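4.3 Setup and upkeep of the hand-held gripper station

Most of the published work we compare against treats the collection rig as a solved problem. A paragraph names the grippers, a line gives the frame rate, and the reader is left to assume that the hardware on the last day behaved like the hardware on the first. We doubt this, and our own logs give us grounds to. The Ekbridge station produced 1,844 recorded episodes before we stopped for the overhaul described below. Of these, 677 were later marked as unusable or in need of repair, and the maintenance log suggests that much of the trouble lay in mounting and cabling. Operator error, the usual suspect in earlier reports, explains less than we expected.

The station consists of a pair of hand-held grippers with a camera on each, a chest rig that carries the load of the cables, and a small head-mounted device. The grippers were assembled by Yen-ting Kao from the Clokent drawings, with our own changes to the fingertip seat. No arm is involved at this stage. The operator's hands stand in for it, and any looseness between hand, housing and camera goes straight into the data.

Fingertip pads were the part we replaced most often. The supplier's sheet gives no service life, and the Tolentino protocol, which we followed at first, asks only for a visual check "as required". We found this wording useless. A pad that has crept in its seat by a small amount still closes and still picks things up, and the operator feels nothing odd. It shows in the gripper camera's own view, where the notch between the two halves of the pad should stay in the middle. We therefore made the centring check part of the opening routine, with the operator holding the gripper level at the edge of the desk before the first episode (Figure 6).

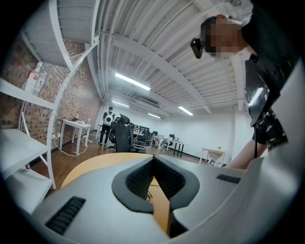
Figure 6. View from the camera on one gripper, with the black fingertip pad and its V-shaped notch at the edge of the desk. The operator, wearing the chest rig, leans over the work area at upper right.

Two cautions apply. First, the lens bends straight lines strongly towards the sides of the view, so a pad judged against a shelf edge or a table rim can look crooked when it is not. We compare only with a stored reference view from the same gripper. Second, the check says nothing about grip force. We have seen it cited as if it did, once in a draft of our own, and the claim should not be repeated.

The housing gave less trouble. Slots in the shell were brushed out at each pad change, a habit carried over from the Skaltness build. Whether it helped we cannot say. We never ran a pair without the brushing, and the running temperature was not recorded before December.

Cabling is the weak point of the design. The routing in the drawings assumes an operator who stands still and works straight ahead, and table tasks are seldom done that way. Operators lean in and reach across, and slack gathers wherever it can. In the version documented here it could gather on the table itself, close to the hands (Figure 7). Kao's fix, a clip on the chest rig that holds both leads at rib height, was fitted at the overhaul. It reduced the pulling on the gripper connectors. It did nothing for lengths that had already been let out, and we think a shorter lead would have been the better answer from the start.

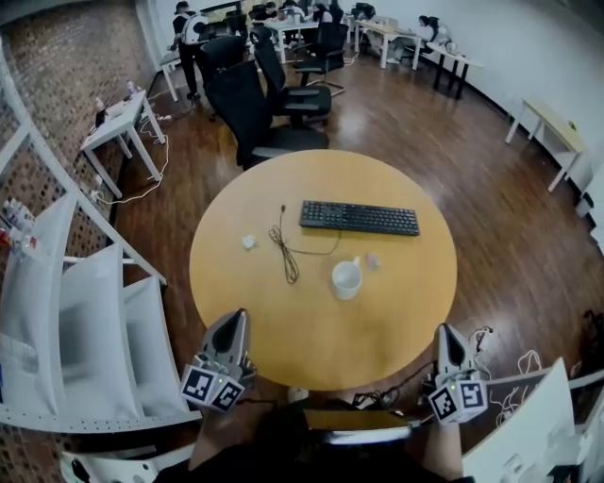
Figure 7. Round table seen from head height, with both grippers at the near rim, their marker blocks in view and cables lying between them. A keyboard, a mug and a coiled cable are among the objects on the table.

The marker blocks deserve more suspicion than they usually get. Each gripper carries a block of black-and-white fiducial patterns, and tracking from the head view depends on those patterns being seen cleanly. The blocks were held on by 12 small screws across the pair. After 42 sessions we checked the torque on all of them and found several that could be turned by hand. The tracking software had raised no warning, and its reported error stayed within limits throughout. We take this as evidence against relying on that figure — it describes how well the patterns fit one another and does not tell us whether the block has moved on its mount.

The present routine is short. The screws are checked with a driver at the start of a session, the pads are compared with the reference view, and the leads are clipped before the operator picks up either gripper. Shalini Kandpal, who ran the station for most of the period, regards the last step as the only one operators skip, and the log agrees with her.

We make no strong claim for this routine. The share of rejected episodes fell after the overhaul, but the clip, the new pads and a change of tasks all arrived together, and we have no means of separating them. A fair test would need two stations kept under different rules over the same period.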